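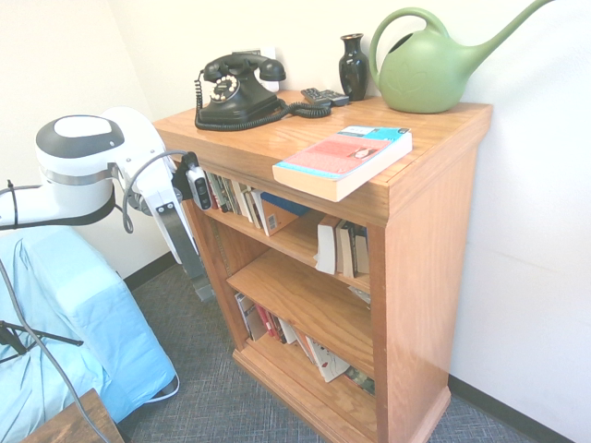 August, Sunday, just after lunch

OK, so the bookshelf set is finally going somewhere! I moved the policy over to the Gullow checkpoint last night (the one trained with the wrist view dropped out at random) and ran 100 trials this morning before my coffee got cold. Scoring by hand as usual, numbers go in the shared sheet under Derosik.

The idea, for whoever reads this next: we give the arm a plain-words target ("the paperback on top", "the blue book lying flat") and it has to pick its own approach direction before it moves. Old planner took whatever the depth map offered first. New one scores 159 candidate approaches and throws out any that sweep through something on the way in. The top of the shelf is the mean part, with the rotary phone and its coiled cords on one side and the watering can on the other. Cords are murder for the depth map, they come and go between readings and the planner thinks there's a gap.

The paperback is much nicer, it sticks out past the front edge a little so there's a lip to go for. I'd like to keep it at that angle for the whole set, so please don't straighten it!!

Planning time is 323 ms now, median, on the Bachmann box. Fine by me. Wendelin Hauser wants it lower and thinks half the candidates are near-duplicates (he's probably right, I haven't pruned anything yet).

Training set is at 1,880 demos. I want more with the leaning books on the bottom shelf, the reach down there is awkward and the wrist gets close to its limit.

To do:
- prune candidates, rerun with the same seeds
- mask the cords by hand in a few runs, see if the fake gaps go away
- ask Wendelin where the Gistetano calibration file went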